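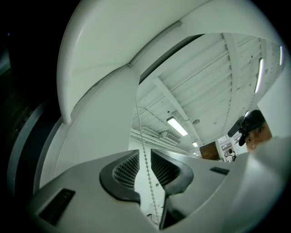 Ceiling lights on, white hood in front.

Good morning. A short thread about the stadium land in Borville, as many people asked me what is going on. I try to write only what I know.

1/ The developer Frerichs wanted to build 437 apartments and a new ballpark on the old rail yard. The club would rent the ballpark for 30 years. Since July the two sides do not talk anymore.

2/ The problem is parking. The club asked for 730 spaces next to the gate. Frerichs offered 433, and the rest in a garage on the other side of Trirnlow Street. I walked this way last evening. It took me 5 minutes, but I walk fast. 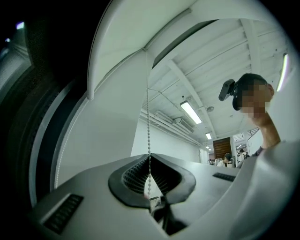

3/ And the garage has its own problem, which is who pays for it. Birgit Diekmann from the city planning office told the public meeting that the city has no money for it in this budget. The club said the same about itself.

4/ Arsen Symonenko, who speaks for the club, says they are looking at two other places. He did not want to name them. One of them must be near the airport, I think, but this is only my guess.

5/ Jana Hollmann of Frerichs told me the apartments will be built with or without baseball. She expects to show a new drawing to the city before winter.

6/ For the fans nothing changes next season. The team plays in the old park, and the lease there has two more years.

7/ Somebody asked if the neighbors are happy now. Some are, some are not. Bianka Katona has a bakery on the corner and she was counting on the game days.

8/ Correction to post 2: the street is Trirnlow Avenue, not Trirnlow Street. Sorry for this. I will write again when the new drawing is public.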